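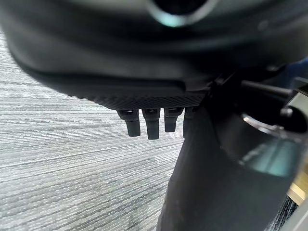 # Husau 鞋架整理记录

搜索文档 请输入关键词

终于把这套东西整理出来了!Husau 是我们给“进门那一小块地方”做的一份记录集:拖鞋放在哪一层、怎么摆、摆完什么样,全都一条一条写下来。起因很小,Muthoni Obura 有一天翻遍了网上的收纳教程,发现讲衣柜的多得看不完,讲拖鞋的几乎没有,于是我们俩就自己动手了(越写越上瘾)。

当前版本:2
记录总数:300
摆放方案:11 种
维护:Pendo Shirima、Muthoni Obura

## 里面有什么

每条记录对应一次整理,用的是纯文本,打开就能读。字段不多:

- `shelf`:层位,从上往下写,top / middle / lower / floor
- `pose`:拖鞋的姿态,flat 是平放,upright 是竖立
- `toe`:鞋头朝向,平放时必填
- `pair`:同一双是否放在一起,yes 或 no
- `gap`:相邻两双之间是否留空
- `note`:随便写,我们最爱看这一栏

`note` 里真的有不少好东西。有人写“晚上七点以后只用最底层”,有人为了竖着放还是平着放写了满满一大段,Pendo 看完当场改了自己家的摆法。

## 架子

主要用的是一款开放式层架,黑色金属侧框,浅橡木色的木层板。侧框内侧有一排排小圆孔,层板高度可以调,这一点我们特别喜欢!放平底拖鞋的时候层距收窄,换成靴子再放宽,同一个架子能记出好几种完全不同的方案。

调过高度以后请在 `note` 里写一句,不然前后两条记录没法对着看。第一版里有 62 条漏写了,November 那轮复查时已经补齐。

## 两种摆法

平放最省心。两只并排,鞋头朝外,双与双之间露出一截木板,拿的时候不会碰到旁边那双。底层基本都这么放。

竖立就好玩多了:鞋跟着板,鞋垫那一面朝前,鞋身往后靠。要是层板后面带一条挡边,就更适合这种放法。一双拆开放在左右两端也可以,`pair` 记 no 就行,别忘了 `pose` 两只都要写。
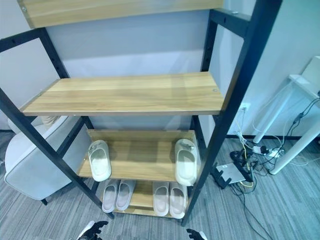 图:下层竖立两只,底层平放两双,中间层留空。

中间留一层空着是 Muthoni 的主意,方案表里叫 Drurholm(名字没什么含义,当时随口起的,后来大家都叫惯了)。空的那层可以临时搁一下手里的东西,整个架子也显得轻。对应的另一种叫 McPhee,每层都放满,适合人多的家,我们试的时候觉得热闹得很,也挺可爱的。

空层也要单独写一行,`pose` 填 none,不要直接跳过。

## 示例

```
shelf: floor
pose: flat
toe: out
pair: yes
gap: yes
note: 白色一字宽带拖鞋,两双,左右各一双
```

## 使用建议

想自己布置玄关的话,直接按 `shelf` 筛选,从底层开始看,最容易上手。想比较不同摆法的,请先看 `plans.txt`,11 种方案都有文字说明,编号和记录里的一致。

做排版练习或者写收纳类文章也欢迎拿去用,注明 Husau 和版本号即可。

## 已知问题

- 拖鞋远远多于其他鞋,靴子和高跟鞋几乎是空白,很想补!
- 颜色字段还没有,现在都挤在 `note` 里,白、米白、奶油色写法不统一。
- 早期记录把 lower 和 floor 混着用,读的时候请以 `note` 为准。
- 架子周围的家具没有记录,将来也许会加。

## 怎么参与

写好一条发给我们就行,不用凑整批。格式有小错没关系,Pendo 会改。存放在 Wondimia 的共享目录下,新记录放进 `inbox`,文件名用层位加摆法,比如 `floor-flat`。

下一版打算先做儿童拖鞋,小小的一排摆在最底层,光想想就开心。手上有合适架子的朋友,请一定来写几条!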